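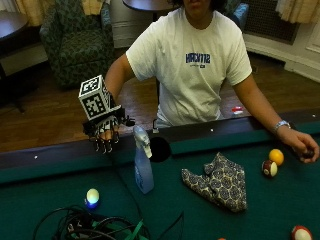 Hand Capture Kits > Set-up Guides > Onano Glove

4. Fitting the glove and making the first recording

This section is for the person who will wear the Onano glove. Before you start, the Zelska base software must be installed on your computer and the fixed camera must be mounted, as explained in section 3. Please allow 15 minutes for the first fitting. Later it goes faster.

4.1 Prepare the work surface

1. Choose a table where you can sit with both forearms supported. Any steady table is suitable, also a games table with a felt top. A surface in one plain colour gives the best contrast.

2. Put on the table only the objects you will handle. Everyday things are good for a beginner: a spray bottle, a folded cloth, a ball.

3. Lay the glove cable so that it does not cross the place where your hand will work. Loose cable can be gathered at one side of the table and held with a strap.

CAUTION: If you use a bottle with liquid, close the nozzle before recording. The finger joints of the glove are not protected against water.

4.2 Put on the glove

1. Take off rings from the hand that will wear the glove. A watch on the other wrist may stay.

2. Open the wrist closure fully and slide in the hand with the fingers straight.

3. Seat each fingertip in its cap, beginning with the little finger. The rods must lie along the back of the fingers and must not twist to the side.

4. Close the wrist closure. It should be firm, but you must be able to make a loose fist without pain.

5. Check that the marker cube stands upright on the back of the hand. If it moves when you shake the hand gently, tighten the 2 screws at its base.

NOTE: Do not write on the cube or cover it with tape. The camera finds the position of the hand from the black and white patterns, and a dirty face is read badly. Clean it with a dry cloth only.

4.3 Calibrate

1. Connect the glove cable and start the Fahy calibration tool.

2. Hold the hand flat above the table, palm down, until the tool shows a green bar.

3. Make a fist, open it, then touch the thumb with each finger in turn.

4. Point the fingertips down to the table and hold still for 2 seconds.

5. Press Save. If the bar becomes red, repeat from step 2.

4.4 Make a test recording

1. Press Record and reach for the first object at your normal speed.

2. Grasp it, lift it a little and put it back. Keep at least one face of the cube turned to the camera — sleeves are the most usual cause of a lost marker, so roll up long ones.

3. Press Stop. The free hand can rest on the table during the whole recording.

A single recording can last up to 300 seconds. After this the tool closes the file and opens a new one by itself.

CAUTION: Do not stand up while the cable is connected. Disconnect first, then remove the glove by opening the wrist closure. Never pull on the finger rods.

If the fingers on the screen do not follow your own fingers, see section 7. Replacement fingertip caps can be ordered from Kodham under the size printed inside the wrist closure.

Guide last revised 15 September 2023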